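We use cookies to remember your settings. Accept | Decline

Coat rack, second attempt

The old row of hooks by the door came off the wall in June, taking two plugs and a piece of plaster with it. I did not want to drill that brick again, so the replacement is a freestanding wooden rack.

Assembly took 94 minutes. The arms go into the hub dry first, then with glue. Start all the screws before tightening any of them; the holes have very little play, and one fully driven screw pulls the next leg out of line. Hand driver only. I left the hub unfinished. The arms are a reddish brown and I have no stain that matches.

Height is 153 cm. Heavy jackets should go on opposite arms, and wet ones low.
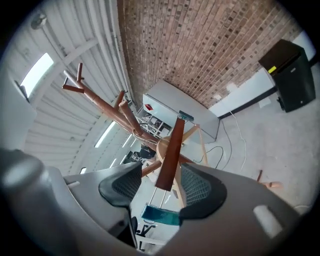
Efe Ugwu wrote in to say the glue was a mistake, as the joints will need retightening after the first winter and now they can't be. Screws and a dab of wax would have done it. Possibly so. I will check the legs when the heating has been on for a month.

Contact | © Tijani Workshop Notes | Back to top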